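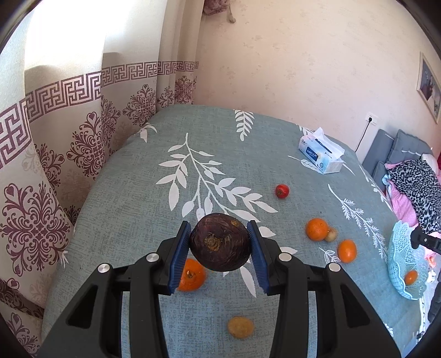 Robotics > Grippers > Known faults > Wurkis over-squeeze

The Wurkis over-squeeze is a fault in the control software of the Wurkis, a two-fingered gripper made by Pridico for sorting fruit and vegetables. A gripper with the fault keeps closing after it has hold of something, and stops when the item does.

It was first reported in April at a packing house in Niston, where one shift produced 55 crates of plums and a quantity of what the incident log calls "plum product." The log lists 2,597 damaged items. Potatoes came through well and were for a time cited by Pridico as evidence that the gripper worked.

The cause was a force limit stored in the wrong unit. The grip sensor was read correctly, compared with a number it could never reach, and ignored. An alarm did exist, but it was set to sound only after 30 seconds of steady pressure, by which point a ripe tomato has no further interest in the matter.

Version 7 of the software fixed the limit and shortened the alarm delay. Units sold under the Tarar name need the update installed by hand. The manual now advises keeping fingers clear of the pads during testing, advice the earlier edition had left to the reader.

See also: Pinch point; Force limiting; Jam

Last edited Wednesday, February 3, 2021 | Contact | Back to top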